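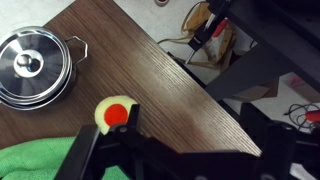 Lid (cookware)

A lid is a removable cover for a cooking vessel. It limits the escape of steam, reduces heat loss from the surface of the food and keeps out dust and insects. Lids are made in metal, glass, earthenware, wood and, more recently, silicone.

Function

When water is heated in an open pan, much of the energy supplied leaves with the vapour. A lid traps most of this vapour in the space above the liquid, where it condenses on the cooler underside of the cover and falls back. Less heat is then needed to hold the contents at a simmer. A covered pan also comes to the boil sooner than an open one on the same burner.

An ordinary lid does not raise the boiling point to any useful extent. Its own weight is the only force holding it down, and steam lifts it as soon as the pressure inside slightly exceeds that of the air. The pressure cooker differs in having a locked lid, a gasket and a weighted or spring-loaded valve. At sea level, water in an open or loosely covered pan boils at 100 °C; in a locked vessel it boils at a higher temperature.

Construction

Metal lids are usually pressed from sheet. A flat or slightly domed disc is drawn over a die, the edge is trimmed, and the rim is rolled or stepped so that part of it sits inside the mouth of the pan. Doming stiffens the sheet and directs condensate towards the wall of the vessel. Lids for heavy casseroles are cast, and some carry small spikes or ridges underneath from which drops fall more evenly over the food.

Glass lids are made from toughened glass, often with a metal band around the rim. They allow the contents to be checked without lifting the cover but are heavier than pressed metal and may shatter if knocked at the edge. Many have a small vent, lined with a metal eyelet, to prevent boiling over.

Knobs and handles

The knob is normally fixed at the centre by a rivet, a screw or a spot weld. A wider base spreads the load over the sheet and hides the fixing. Plastic and wooden knobs stay cooler but limit the oven temperature at which the lid may be used. Metal knobs are suited to the oven, though a cloth is needed to lift them.

Fit and sizing

Lids are sold by the inside diameter of the vessel, measured across the rim. A difference of 2 mm may be enough to stop a stepped lid from seating. Flat lids are more tolerant and will cover any pan narrower than themselves — at the cost of a looser seal. Stepped universal lids, with 3 concentric rings, fit several diameters.

Care

Stainless steel lids may be scoured along the direction of the finish. Chalky marks left by hard water are removed with dilute vinegar. Rolled rims can hold water after washing and should be left to drain on edge.

See also: Casserole; Pressure cooker; Saucepan; Simmering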